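Looking After Kilo: Setting Up and Repairing a Two-Armed Robot Cell
Project report, spring term
Lab partner: Marianna Dudek. Supervisor: Eifion James

What I signed up for

I picked this project because I wanted to build something, and then I spent most of the term with a hex key in my hand fixing something that was already built. No complaints! I learned more from keeping Kilo running than I did from any of my lecture courses this year.

Kilo is the name of our cell. It's a two-armed robot with proper jointed robot hands, a work table, a tool cart and a desk with the control computer, all squeezed into the back half of the Skustcombe lab. The job it practices is bag handling, meaning getting soft things in and out of plastic bags. My job was to set the cell up after it moved from the old building, write down how to look after it, and deal with whatever broke. Marianna did the software side and I did the side with screws in it.

Setting up the cell

The first thing I got wrong was the table. I pushed it into place by eye, ran the homing routine, and the left hand came down a good bit short of where it should have been. Eifion looked at it for a second and asked if I'd measured from the wall or from the robot base. (I had measured from the wall. The wall is not straight.) So we started again from the base, marked where the legs go with paint pen, and now anyone who bumps the table can put it back in a minute.

After that came the cables. The arms have a power line and a data line each, and the old layout had them zip-tied together all the way down. That looks tidy, but it meant you couldn't pull one without cutting everything loose. I redid them with hook-and-loop straps and left a slack loop at each shoulder. I also put labels on both ends of every cable, which took a whole afternoon and which I would do again tomorrow.

Then homing. You send both arms to the rest pose, check the fingertips against the Prorkow gauge block, and type the offsets into the config file. Please save the old file first. I didn't, once, and Marianna had to dig a copy out of her email.

The weekly checks

I wrote a checklist and taped it to the cart. It goes like this:

Emergency stop first, with the arms at rest.
Wiggle each finger by hand with the power off and feel for grit or slop.
Wipe the fingertips with a barely damp cloth.
Look along the forearm shells for loose screws.
Run the wave test, which opens and closes each hand 27 times, and listen.
Write down anything odd in the notebook, even if it goes away.

The listening part sounds silly, but it's how I caught the big fault. One wrist had started to make a soft tick near the end of its travel. The log said everything was fine. My ears said it wasn't, and I wrote it in the notebook and felt a bit dramatic about it.

The wrist repair

The tick got worse over a couple of weeks, and then the right wrist started tripping its torque limit in the middle of tasks. We took the cover off and found that a retaining screw had backed out and was rubbing on the inside of the shell. There was a nice bright groove where it had been scraping. No real harm done, but another week and it could have chewed into the ribbon cable.

The fix was 2 new screws with thread locker, a new shim, and a lot of patience getting the cover back on. I pinched the ribbon on my first try — not badly, but enough that the hand wouldn't wake up — so I had to open it all up again. Now there's a strip of tape in there that holds the ribbon out of the way. Wasilewska, the shop that does our spare parts, had the shim in stock, and I ordered a second one for the drawer.

Once it was back together I let the wrist cool down between test runs and went back to the bag task at half speed, with the gray bag set out in front of the robot and something soft and pinkish red inside it. I kept my hand near the stop button the whole time. Plastic is a mean test for a wrist, as the fingers need lots of small turns to work their way into a crumpled opening, and every one of those turns goes through the joint I'd just had in pieces.
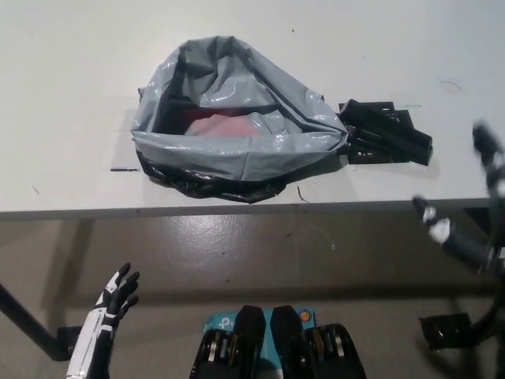 Wear and service intervals

The old notes said to regrease the wrists every 4000 cycles. After the repair I changed that to 2000 on my checklist, at least until we know how the new shim is wearing. It's a guess, and I've said so in the notebook. Eifion is okay with it as long as whoever takes over keeps writing down what they find when the cover comes off.

Still to do

The left wrist hasn't been opened yet, and it has the same kind of screws, so that should be the first job for the next student. The table could use a proper clamp to the floor. Marianna also wants the torque readings plotted after every session, and she has a script half done for it in the shared folder. The spare shim is in the top drawer of the cart, in the bag with my handwriting on it.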